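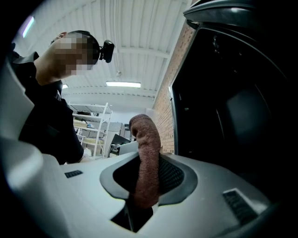
Hand-held gripper demos: why does the policy close too early on cloth?

Posted by tornholm_bench, 19 August 2021

I'm teaching an arm to pick up a small towel and set it down flat. I record the task by hand with a hand-held gripper that has a wide-angle camera on it, then train on the recordings. So far I have 294 demos. With a foam block it worked after far fewer. With the towel, the arm closes before the fingers are around the cloth and comes up with nothing, or with one corner. Replaying the demos, I don't see anything wrong with them. Do I need more, or am I recording them badly?

Fidel Urrutia

Probably the way you record them. When people hold the gripper themselves they start to squeeze while they are still moving in. You can feel the cloth through the handle and the arm can't. Try this: move in, stop completely, close, wait a moment, then lift. Do it the same way every time. I threw out my first batch and recorded again at a slower pace, and the early closing mostly went away.

Also change how the cloth lies before each demo. If you fold it neatly every time, the arm only learns neat folds. I drop mine and leave it however it lands. My marker stays in one place for a whole session so I can line up the recordings afterward.

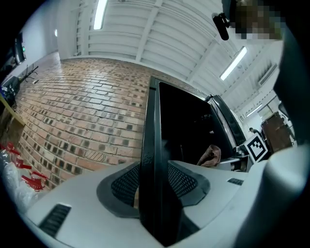 Brown cloth on a light surface, with the square marker standing next to it.

If you move the marker partway through, start a new session and calibrate again.

vellell_8

more data. 294 is nothing for cloth

Fuentealba

I agree with Fidel about stopping before you close, but check your timing too. On my setup the gripper width was logged 5 video frames ahead of the picture, so every demo taught the arm to close early. Replaying won't show it unless you plot the width next to the video. Film yourself closing on a hard block and find the frame where the fingers touch it. If the width stops changing before that frame, shift the log and retrain. You can keep the demos you have.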